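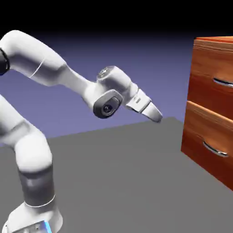 Recording drawer demonstrations in simulation

These steps cover one recording session for the drawer task in Kutdale, from scene load to export. They assume the Hirnier teleoperation plugin is installed and the arm responds to the controller. If it does not, fix that first.

1. Load the scene

Open the drawer scene and reset it. Both drawers must be fully shut at reset. Set the physics rate to 500 Hz and leave it there for the whole set. Mixed rates cannot be merged later.

2. Set the start pose

Each episode starts with the gripper in open space, clear of the cabinet and above the floor. Shift the start pose a little between episodes. Keep the shift small enough that the arm can reach both handles without passing near a joint limit.

3. Record

Press R to start. Approach the handle from the front, open the fingers on the way in, close on the bar, and pull in a straight line. Stop when the drawer reaches its limit, wait 2 seconds, then press R again. The pause gives the model a clear end state.

Do not correct a missed grasp by backing all the way out. Either regrasp in place or discard the episode with X. Chibuzor Ugwu's early set for the lower drawer had many long retreats, and the trained policy copied them faithfully.

4. Label

Enter "upper" or "lower" in the target field before saving. The exporter rejects blank labels - but it does not catch wrong ones.

5. Check and export

Replay every episode at 8x speed. Discard any in which the fingers pass through the handle. Export with the Trindade converter, version 3 or later. Older versions drop the gripper channel without a warning.

Toàn Nông maintains the converter settings file. Send changes to him before editing the shared copy.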